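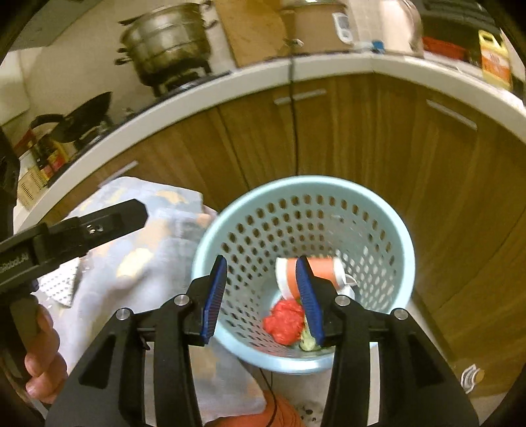 橙色宽边的白色马克杯，浅蓝色篮子

发件人：Till Hellwig
收件人：房车慢游邮件列表
日期：2023年11月11日
主题：Re: 四月去 Pindwood 的路线，以及超重的问题

Gisela 和各位：

信我看了两遍，第二遍是坐在车里看的，外面下雨，天窗左后角照例滴水，气氛很到位。先把 Gisela 的原文引一段，免得有人像上次那样只看标题就开始投票。

Gisela Wegener 写道：
> 我和 Ottmar 把路线重新排了一遍。从 Ratbridge 出发，经 Monmont、Khalaf，
> 到 Pindwood，全程 949 公里。我建议三天走完，中间在 Monmont 和 Khalaf
> 各住一晚。Khalaf 的营地我打过电话，四月属于“准旺季”，一个带电的车位
> 63 欧一晚，狗另算，淋浴另算，态度不另算，因为没有。
> 另外，请大家出发前务必去过一次磅。去年有两辆车明显超重，我不点名，
> 车主自己心里有数。
> 还有，请不要再问能不能带拖车了。

先说路线。三天我反对，我要四天。表面上看，平均一天三百多公里，轿车司机会觉得这叫出门买菜。可是我们的车队里，最快的那辆下坡时能到九十，最慢的那辆（我的）上坡时会被骑自行车的老先生超过去，老先生还回头挥手。再算上加油、遛狗、找厕所、等 Edeltraud 买奶酪，三天等于每天天黑以后才进营地，然后一群人打着手电互相指挥倒车，每个人喊的“左”都是不同的左。这种夜晚我经历过，婚姻经得起几次，我不想做统计。

所以我的方案是：第一天 Ratbridge 到 Monmont，中午出发都来得及；第二天 Monmont 不动；第三天到 Khalaf；第四天到 Pindwood。第二天不动是重点。Monmont 老城边上有个市政停车场，允许房车过夜，有排污口，有投币的水，没有电。水桩在入口右手边，接头是老式的螺纹口，比常见的那种大一号，请带转接头。去年我们在水桩前面站了一刻钟，五个成年人，一共带了四种转接头，没有一种是对的。我后来在五金店买到了，现在有两个，可以借，要还。

再说 Khalaf 的价格。63 欧一晚，我的看法是可以住，但住一晚就走。那家营地的好处是地面硬，雨后不陷车；坏处是车位之间的树篱剪得太整齐，让人不好意思把袜子晾出来。如果有人觉得贵，往北过了桥有一处农庄，收几辆车，草地，没有电，院子门口的鸡会啄轮胎。农庄要提前打电话，而且接电话的老太太耳朵不好，请慢慢说，说“四月”的时候最好重复一遍，Ottmar 上次被登记到了八月。

下面说超重，我知道大家就是为了这个才点开的。

既然 Gisela 不点名，我自己点：其中一辆是我的。我的车行驶证上写的总重减去出厂自重，可用载重是 545 公斤。听上去很多。我当时也觉得很多，跟卖车的人握手的时候还在心里盘算要不要带一台缝纫机。可是出厂自重是按什么都不带的车算的，后来加装的遮阳棚、自行车架、第二块电瓶和太阳能板，统统从这个数里扣。再扣两个人，一条狗，一箱清水。剩下的部分，老实讲，够放几件毛衣和一种积极的心态。

去年出发前一晚我才去过磅，磅房的师傅看了一眼读数，又看了一眼我，问我是不是搬家。我说度假。他没有接话，把单子撕下来给我了。

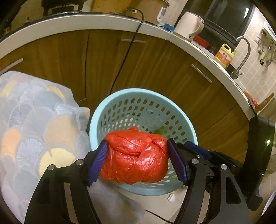 那天晚上我们把东西全部搬下来，一样一样重新决定，搬到最后还剩下几条有用的经验，按我吃亏的顺序写在这里。

清水箱不要满着上路。我现在出发时只加 30 升，够路上洗手、煮咖啡、冲几次厕所，到了营地再灌满。有人会说路上万一没水怎么办。我们走的是公路，沿途有村子，村子里有人，人都喝水。

罐头。我不知道为什么一上房车，正常人就会变成准备过冬的动物。我们车上搬下来的罐头里有三年前的扁豆汤，它已经去过两次海边了，看的风景比我表弟多。Pindwood 有超市，Khalaf 有超市，Monmont 周边甚至有两家，互相看着。

工具箱。液压千斤顶请先查清楚能不能顶得动你的车。我的那个顶不动，可是我带着它走了六年，图个心安。心安重十一公斤。

遮阳棚的地席、围挡、侧帐、侧帐的地席。Angelica 去年把整套都带来了，搭了一个下午，很漂亮，有窗户，然后刮风，我们六个人又花了一个晚上把它从树篱里取出来。Angelica，我是带着敬意写这句话的。

书。纸质书请每人限带两本，大家换着看。去年有三辆车各带了同一本侦探小说，于是头一天晚上就有人在炉子边上说漏了凶手。

重物放低，靠近车轴，不要堆在车尾的储物舱里。车尾太重的时候，前轮会发飘，过弯时方向盘轻得让人误以为自己技术进步了。自行车架上如果挂的是电动车，电池取下来放车里，单这一项车尾就能轻不少。

还有就是过磅要装好全部东西、人也坐在车上再过，前后轴分开称。只称总重的话，可能总数合格而后轴超了，路边检查的人两样都看。Ratbridge 的建材场有公共地磅，上午开，收费很便宜，从北门进，别走南门，南门进去是洗石子的地方，转不了弯，我试过，倒出来用了很久。

关于 Gisela 说的不要再问拖车：我不问。我只是顺便提一下，Ottmar 上星期给我看过一辆小拖车的照片，没有配文字，只有照片，连着三张。这件事你们家里先谈好，谈完告诉列表一声，Pindwood 营地的车位是按长度收的，加了拖车就得换到靠公路那一排，那一排早上五点多有运奶车。

Edeltraud 私下问我第二天在 Monmont 能做什么。有一座不大的铁路博物馆，下午才开；河边有一段平路，走到水闸再折回来，差不多一小时，狗可以不牵绳走到第二座桥；市场在教堂后面，奶酪摊是左边最里面那个。这一天没有集体活动，我再强调一遍，没有。谁要是又带了哨子，请留在车上。

现在需要大家回信告诉我几件事：三天还是四天；Khalaf 住营地还是农庄；车长，含自行车架，请拿尺子量，不要凭感情；需不需要借转接头。请直接回复到列表，不要只回给我一个人，也不要把整串旧信再引一遍，上次 Angelica 的一句“同意”下面拖着十四屏引文，我在手机上翻了半天，以为她还有别的话要说。

营地的订位由 Gisela 统一打电话，她已经跟对方吵出交情了，换人反而不好。定金各付各的。

Till

附：天窗左后角漏水的事，密封条我换过了，胶也打过了，现在改从右后角漏。谁的车是同一年的，请告诉我你们拆没拆过内框，里面那圈卡扣是往上撬还是往里推，我已经断了两个。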